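Vekusance Two-Arm Bench Scenes: Data Card and Release Notes

Last updated: September 2019

Print this page | E-mail this page

# Summary

Vekusance is a set of simulated bench episodes supplied with the Foltport two-arm kit. It is intended for customers who wish to test a control policy before the hardware arrives, and for those who wish to compare results with the reference policy included in the kit. All scenes are computer-rendered. The room, table and stand are the same throughout; the position of the arms and of the parts on the table varies by episode.
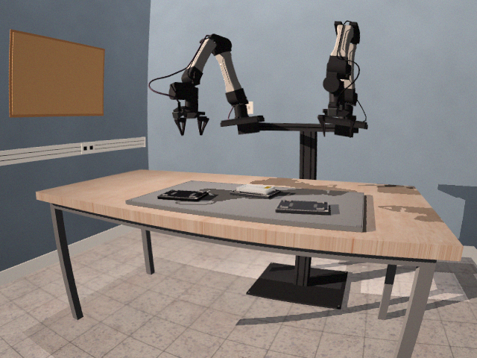
Maintained by: Simulation and Evaluation Section, Foltport

Each episode begins with three dark trays on a gray mat and a white part placed on or near them. The arms share one crossbar, carried on a single column behind the table. Customers who mount the arms on separate stands should not expect the supplied calibration to apply, and should request the unpaired version in writing.

# Contents

The release holds 1498 episodes. Of these, 1000 are for training and the remainder are divided between validation and a held-out set. The held-out set is scored by this section on request and is not distributed.

- `train/` -- episodes with joint positions, gripper commands and rendered views
- `val/` -- same layout as `train/`
- `scene/` -- room and table model, read-only
- `tools/` -- playback and scoring scripts

Joint positions are given in radians. Gripper opening is a value from zero (closed) to one (fully open). Left arm values always come first. Earlier drafts of the format, circulated under the name Pretska, placed the right arm first; files in that order will load without an error and will play back incorrectly.

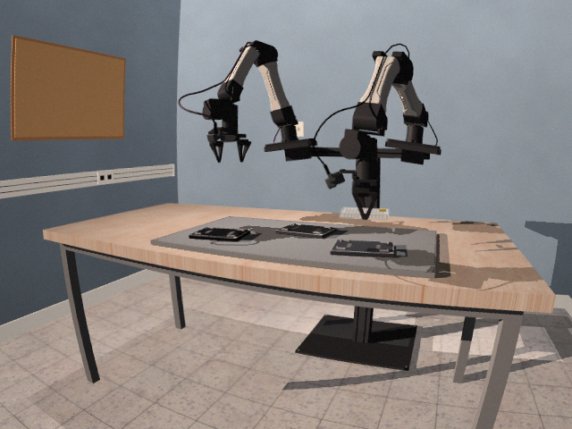
The playback script accepts either arm alone or both together. When one arm is selected, the other remains visible and holds its recorded starting position. Contact between an arm and the table ends the episode and is reported as a fault. Contact between the two arms is reported separately, as these cases were found to have different causes.

# Known Limits

1. Cables are drawn for appearance only. They do not resist motion and do not catch on parts.
2. Lighting is fixed. A policy that depends on the rendered views may perform poorly under other light.
3. In 29 training episodes the final gripper command is missing. These are listed in `tools/skip.txt` and are left out by default.
4. Friction values for the white part are estimates -- they should be replaced if measured values are available.

# Access and Price

The data are included with the kit at no charge. A license for the data alone is $599 per site. Academic users may apply through the Hosseinzadeh program, which covers the license but not scoring on the held-out set.

# Contacts

Questions on file format and scoring should be sent to Haruto Sugawara. Requests for licenses and corrections to this card should be sent to Daichi Hirano. Please state the release date and the episode number in all correspondence.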